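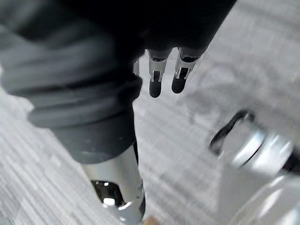 wrist-cam view, fingers over the carpet, sleeved arm on the left

Date: 2023-12-17
List: drekix-users
Subject: Re: [drekix-users] self-filter leaves points on the sleeve

> We moved from Drekix 1 to 2 in October and the self-filter now
> lets part of the arm through. The planner sees an obstacle right
> next to the wrist and refuses to start. Padding is at the default.
> Raising it helps, but then we lose anything close to the
> fingertips. Is there a per-link setting?

Yes, there is. The global padding value is still read, but since version 2 each link can override it in the filter file. The key is link_padding, and it takes millimeters, not meters. If you copied the old file over, your values are now too small by a factor of 1000 and the filter does close to nothing. Check that first.

The attached view is from our Fallinard cell and I think it matches your case. The arm has a soft dark cover that bunches up in folds, and the collision mesh knows nothing about it. The mesh is the bare arm. We set 65 on the covered link and left the fingers at 2, which keeps the points near the fingertips.

The shiny metal is a separate problem. You get bright highlights on the finger joints and the wrist piece, and on our depth stream those turn into stray points that float off the surface. Padding will not catch them. We run the Plaritik speckle filter before the self-filter, with the minimum cluster size at 100. The order matters. With the self-filter first, the strays got through as small obstacles.

Also look at your time stamps. If the joint states lag the camera, the mask lands beside the arm whenever it moves. The Vaněk driver stamps on arrival unless you set use_device_time to true.

If it still fails, please post the filter file and a short log with the planner at debug level. I don't need the whole bag, only the part where the start state is rejected.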